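Stop Selling Me a Second Phone Inside My Phone Case

I bought the Vestley battery case in April, the one with the little e-paper screen on the back, and I wanted to love it so badly. A whole extra screen! Notes, boarding passes, a book on the train -- all without draining my iPhone.
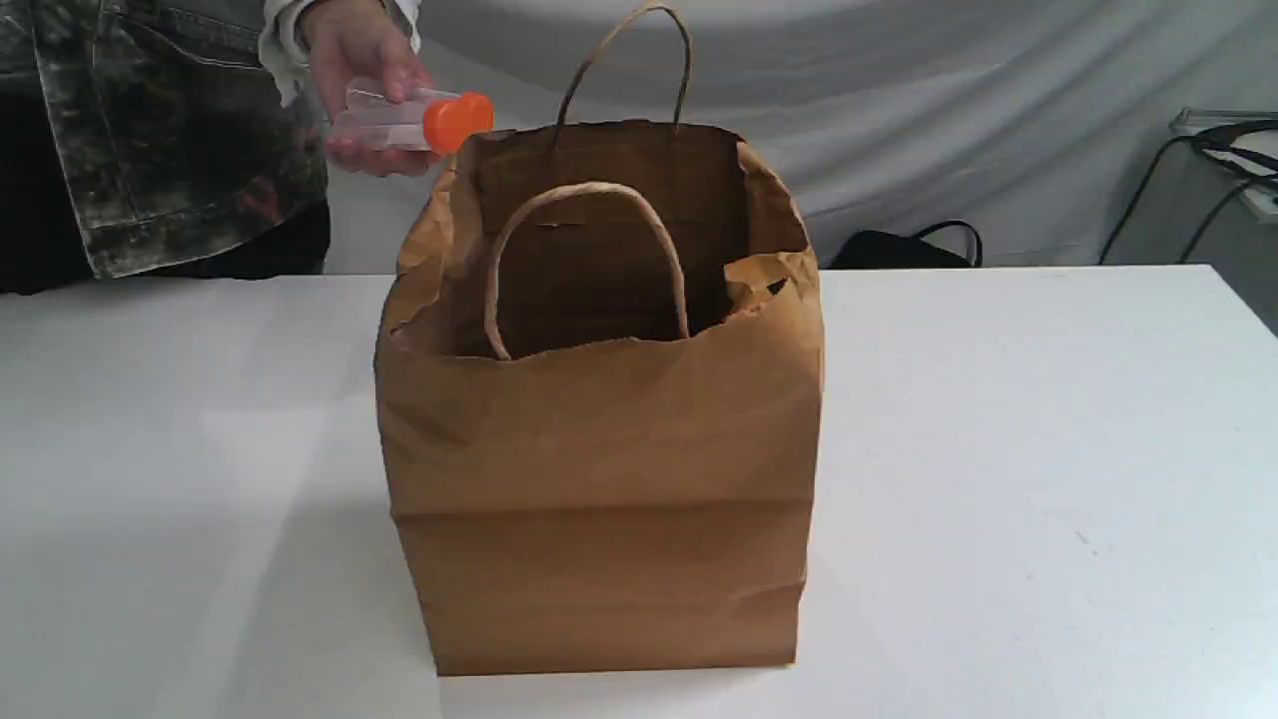
Paper bag, one handle up.

Three weeks in, I'd stopped charging it. The companion app wants its own login, its own updates and (I'm not kidding) its own notification settings, so every text buzzed me twice. My friend Raimo Kokkonen swears by his Girkard, but he also carries two chargers and likes fiddling with menus on a Friday night.

I think a case should protect the phone and maybe top up the battery. Once it needs a manual, I'd just as soon carry a cheap e-reader and leave the case at home.
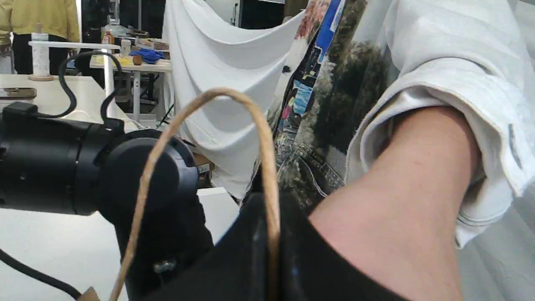
What I'd Buy Instead

Give me a slim case with a decent grip and 650 mAh of emergency power. No app, no account, no second home screen. Trernia used to make one pretty close to that, and I'd order it again tonight if they brought it back.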